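Week 2: Who says the tartan is old?

Most of you will have been told that each clan has worn its own pattern since the mists of time. I'd ask you to be suspicious of that. The neat match of one name to one sett owes a lot to nineteenth-century cloth sellers, and plenty of what gets called tartan today is just red plaid with a good story attached.

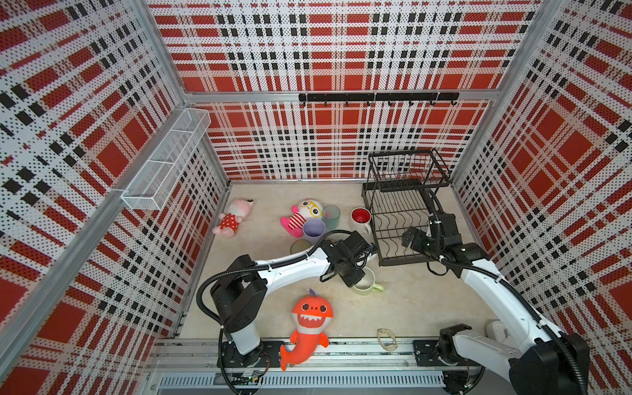
Erlinda Quiambao

The reading for Wednesday is the Totley pattern book, dated 1889. Look at the colour names first. More than one sett has clearly been renamed in a later hand, and the editor passes over this in a footnote. Why would a mill rename a pattern that was supposed to be ancient?

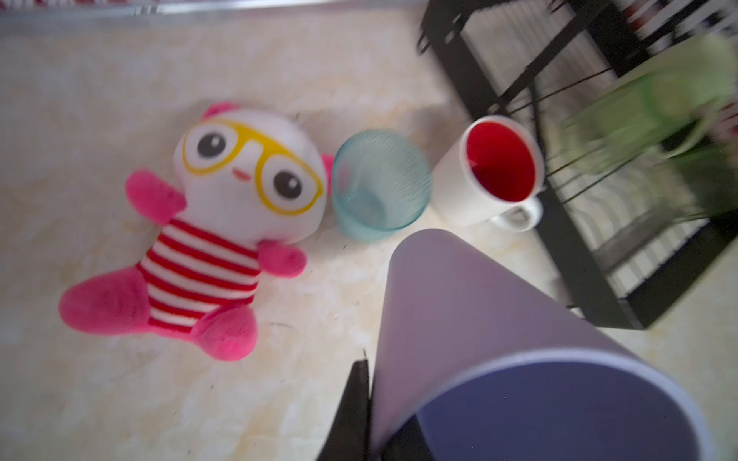

Spahić argues that buyers drove the change and the mills only followed. Maybe. His evidence is a bundle of order letters from Graledton, all from one customer, and I don't think it can carry that much weight. Read chapter 8 and decide for yourselves.
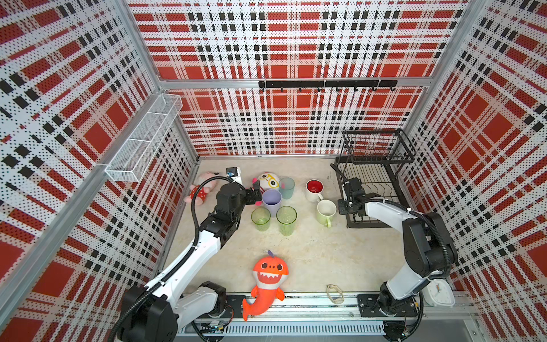
Yulan Song's reply is shorter and, to my mind, fairer, though she leans on dye analysis that hasn't been repeated.

For tutorial: bring one claim about a "traditional" cloth, from a label or a catalogue, and try to trace it back. Shop websites don't count as a source. Essays are 2000 words, footnotes included.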